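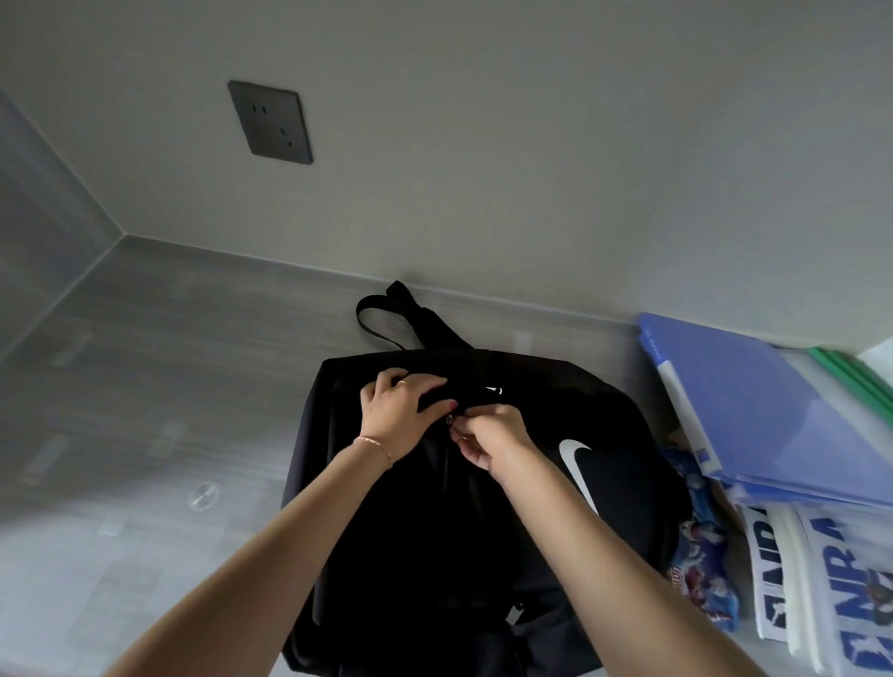
How to give up driving to work (for a month, to begin with)

You will need a bus pass, a decent coat and a mild grudge against the Gramitz Road roundabout. I supplied the last of these myself after 65 minutes spent on it one evening in February, listening to a programme about eels.

Start by working out what the car costs you

Get a piece of paper and write down fuel, parking, insurance, tax, servicing and the thing that goes wrong every spring. Mine came to 2636 for the year, before the fine. Don't show this figure to anyone you live with until you've decided what to do about it.

Plan the journey backwards

Begin with the time you have to be at your desk and work towards your front door. Most people do it the other way round, arrive late once and declare public transport a failure. From Giden, the 157 gets me to Mollel Square with enough time to buy a coffee I don't need. Look up the bus before the one you want as well, and the last one home. The last one home is earlier than you think.

Do a dry run

Go on a morning when it doesn't matter. Find out which side of the road the stop is on, where the queue forms and whether there is a queue at all. At Mollel Square there are two, and joining the wrong one is regarded as a moral failing.

Pack the night before

A car boot lets you be a slob. I had three umbrellas and a single walking boot in mine. On a bus you carry what you bring, so lay it all out, put half of it back in the cupboard and pack the rest upright, flat things nearest your back. Keep your pass in a coat pocket. The driver has seen people empty a bag on the step before and doesn't enjoy it.

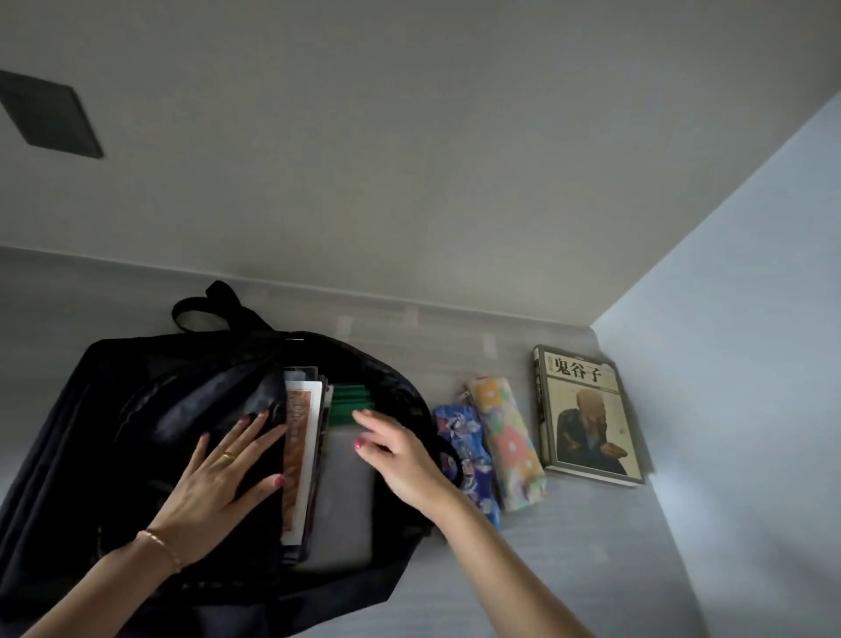 Books and papers stood upright in the main compartment.

Get a colleague to join you

Mwangi Lyimo from our accounts team held out until March, on the grounds that his car was "practically new". He now catches the same bus and has opinions about the timetable. Two people from one office is also enough to ask your employer about season ticket loans. Ours said no, then yes, then sent a form.

Allow yourself exceptions

Keep the car for the weekly shop, the tip and visiting relatives in Stetetti, where the bus is largely a rumour. I allow myself one driving day a fortnight and usually regret it by the second set of lights.

Write it down

Note when you left, when you arrived and anything that went wrong. After four weeks, compare it with what you remember of driving. My door-to-door time was slightly longer by bus – but I'd read two novels and sworn at no one, at least not aloud.

If you're carrying on, buy the three-month pass before the end of the month. The office at Mollel Square shuts for lunch.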